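Home | Issues | Authors | Archive | Contact

3.2 Materials and layout of the sorting place

The cutlery task was prepared in the same way in all households of the Skutovo part of the study. We wanted a task which every adult knows from the kitchen drawer, but without the drawer itself, because drawers differ too much between homes. The pieces were laid on the bare wood of the table, to the left and right of two clear plastic containers standing side by side (Figure 2).

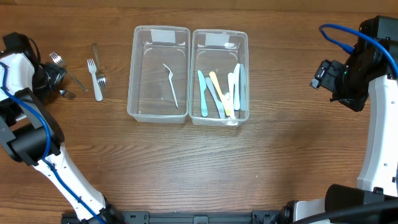 Metal and plastic pieces were mixed on purpose. In the pilot work in May, many participants sorted first by material and only later by type, and we wished to see if this habit stays when the containers give a hint. For this reason the forks did not all point in the same direction.

The containers are transparent, so the wood can be seen through the floor while they are empty. Each one has a white label strip on the inside of the far wall. We preferred this position to the outer side - a person who looks down into the container meets the label before letting the piece go.

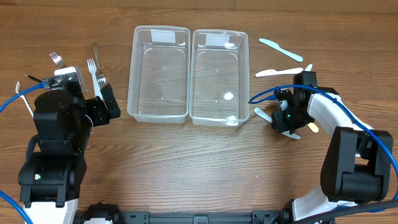
Figure 2. Forks and containers on the sorting table.

Of the 82 participants, 54 put the plastic fork apart from the metal ones. The rest kept all forks together. We return to this difference in Section 4.

Related items
Drawer order in the Zusura homes
Huamán kitchen survey: methods
The Derkell list of 3000 household objects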